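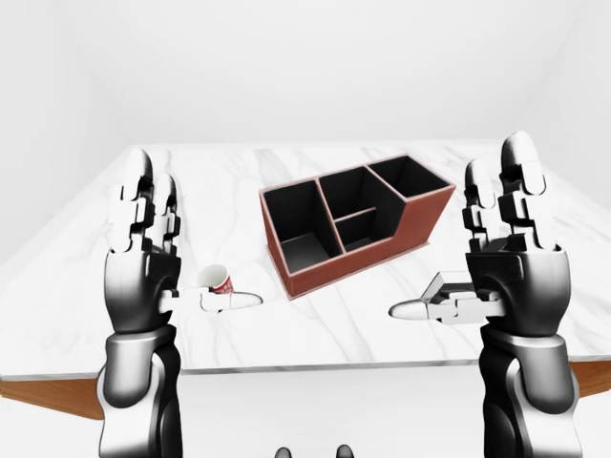

A shop owner wrote to us asking why her ads stopped showing at two in the afternoon when the campaign was still marked as active. Her daily budget had been spent by then. Most of the questions we get are of this sort, so the common ones are answered on this page.

Services > Paid search > Questions about your account

Reading time: 3 minutes

Who owns the ad account?

You do. Fotix works inside your account as a manager and you keep the login. If you leave us, we remove our access and the campaigns, history and conversion data stay where they are. Accounts we took over from Bremar in March were moved on the same terms.

What does management cost?

The fee is £583 a month for a single account with up to nine campaigns. It does not include the money you spend on clicks, which the ad platform charges to your own card. Larger accounts are quoted separately.

Is there a minimum ad spend?

Yes, £600 a month. Below that there is usually too little traffic to compare one advert with another, and the fee would be out of proportion to the spend.

Why can't I see my own advert when I search for it?

There are several possible causes. Your budget may have run out for the day, you may be outside the area the campaign covers, or the platform may have stopped showing you an advert you never click. Please don't keep searching to check. Use the preview tool in the account, which doesn't record an impression.

Can you target one town only?

Yes. We do this for Bagheri, whose adverts show only within delivery distance of the shop. Location targeting is not exact, particularly on mobile phones, and a few clicks will come from outside the line you have drawn.
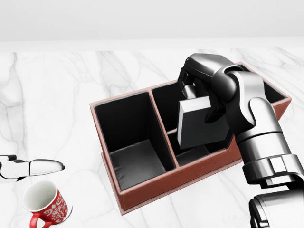
Those clicks are charged at the normal rate. If one place keeps turning up in the location report and brings no enquiries, we exclude it by name.

What is a negative keyword?

A word or phrase you don't want to appear for. A firm selling new boilers might exclude "second hand" and "jobs". We start each account with a list of 47 and add to it from the search terms report every fortnight.

Do you write the adverts?

Yes. You get a draft by email and nothing goes live until you approve it. Please check prices and opening hours carefully.

What is Sasen?

Sasen is our reporting page. It shows spend, clicks, calls and form enquiries, and is updated overnight, so today's figures won't be there until tomorrow. You can add as many users as you like under Settings.

Why do the figures in Sasen differ from my website statistics?

The two count different things. An ad click is counted when someone clicks, and a visit is counted when your page loads. People who refuse cookies may be missing from the second figure.

How do I cancel?

Email us with 30 days' notice. There is no leaving fee. Tell us whether you want the campaigns paused or left running on the last day, as we will otherwise pause them.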